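Home | Syllabus | Handouts | Contact

Cladlow Evening Course: Keeping House
Handout 7 – The Living Room Floor
Posted December 28, 2022

A floor is a shelf with unlimited capacity, which explains most living rooms. Before you lift anything, decide where it goes.
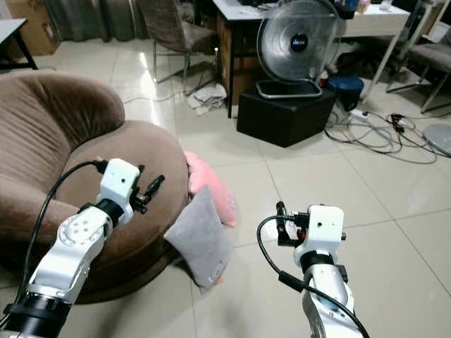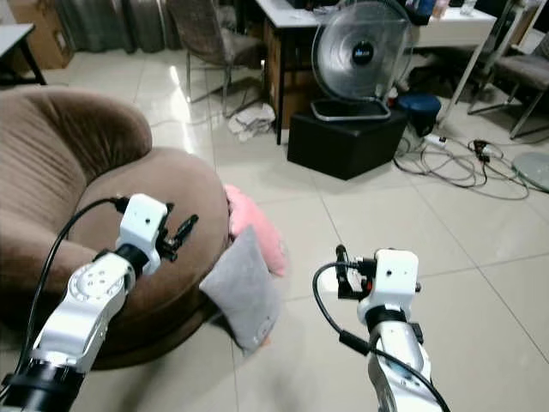 Both views: round brown chair, with the pink pillow and the gray one beside it.

Order of work:
1. Pillows. They belong on a seat.
2. Cloths. Wash first, argue about ownership later.
3. Cables. Unplug, untangle, coil – allow 21 minutes and some language.
4. Fans. An ottoman is for feet.
5. Tile last. Gloss forgives nothing.

Homework: one room, one page. Bring it in, crumbs optional.

4 comments | 7 shares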